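**Maple board as a base for shape blocks: oil, wax or leave it bare?**

Forum: Play Tables & Workbenches

**nicanor_g**

I have a big rectangular maple cutting board that never fit our kitchen counter, so it became the work surface for my daughter's shape blocks. It sits on top of a pegboard table I put together in May. The blocks kept catching in the holes when she slid them around, and the board fixed that.

Question is about finish. The board is bare as far as I know. I bought it secondhand from a man named Gumaro Escobedo who was closing his catering kitchen, and he said it had been sanded back and had nothing on it. Should I oil it, wax it, or leave it alone? The blocks are stars, cubes, octagons and so on, in bright colors, and I don't want the color rubbing off into the wood.

**plainsawn68**

Leave it alone. Oil on a board that holds plastic or painted parts just makes everything greasy for a week. If you aren't cutting food on it, there's nothing to protect it from.

**LiviuP**

I disagree. Bare maple picks up marks quickly, and pale wood shows every one of them. A thin coat of mineral oil, wiped off after an hour, left overnight, then wiped again. It won't be greasy if you wipe it properly. Most people put on too much.

What size are the holes in the pegboard? If the board can shift around on top of it, I'd worry about that before the finish.

**nicanor_g**

Quarter inch holes. The board is heavy and stays put unless she leans on it, but it does move then. 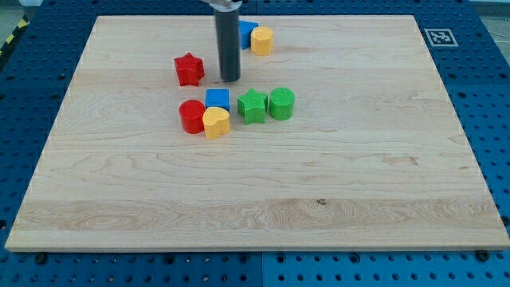
I was thinking of two dowels glued into the underside so they drop into the holes. That would keep it from sliding and I could still lift it off to get at the pegboard. The other choice is rubber feet, but then it sits higher and she already has to reach.

**LiviuP**

Dowels will work if you drill straight. Use four if you can. With two, put them at opposite corners and not along the same edge. And don't glue them in until you've done a dry fit, because pegboard spacing is not always what it says on the label.

**harries_bench**

Don't drill it. Maple moves across the grain with the seasons, and a board that wide will move enough to bind the dowels. I made this mistake on a router table. It fit in winter and I had to pry it off in July with a putty knife.

Non-slip shelf liner, cut an inch smaller than the board on all sides. Costs almost nothing and you can throw it out when it gets dirty.

**LiviuP**

Movement only matters across the grain. Put both dowels on a line that runs with the grain and it won't bind.

**harries_bench**

Two posts ago you told him opposite corners.

**LiviuP**

Fair enough. With the grain, then. Centered on the width, one near each end.

**plainsawn68**

Shelf liner gets my vote. It also quiets things down. Blocks dropped on a hard board on a hollow table are loud.

**vaughan_s**

On the color question, what are the blocks made of? If it's dyed wood, do a test. Damp white cloth, rub the red one hard for a minute. Red is usually the one that bleeds. We had a Plullis set that turned the cloth pink and I sent it back.

If it's plastic, you have nothing to worry about and you can finish the board however you like.

**nicanor_g**

Good idea, I'll do the cloth test on the red star tonight. The set came in a bag with no label so I can't say for sure what it is.

Does anyone have experience with the Flukska board wax? The hardware store near me has that and a Jirkeo oil and nothing else.

**vaughan_s**

Used the Flukska on a bread board. It's fine. Smells like oranges for a few days. It does make the surface a little slick, so blocks will slide more than they do now. Some kids like that, but stacking gets harder.

**mkikuchi**

I would not wax for that reason. Sand to 220, wipe with a damp cloth to raise the grain, let it dry, sand lightly again, and stop there. It stays smooth and a tower stands better on it. When it gets dirty, sand it again. A thick board gives you many years of that.

If you must have a finish, oil the top and the bottom the same amount. Oiling one side only is how boards cup.

**plainsawn68**

Agree with all of that, especially the last part.

**nicanor_g**

Cloth test done. No color came off the red star, and I tried the blue cube too. Both clean.

I'm going with shelf liner and mkikuchi's sanding, no finish for now. If it looks bad after a few months I'll oil both sides.

**LiviuP**

It will look bad after a few months. Post a picture when it does.

**harries_bench**

Round over the top edges while you have the sandpaper out. Elbow height on a kid is exactly where that corner is.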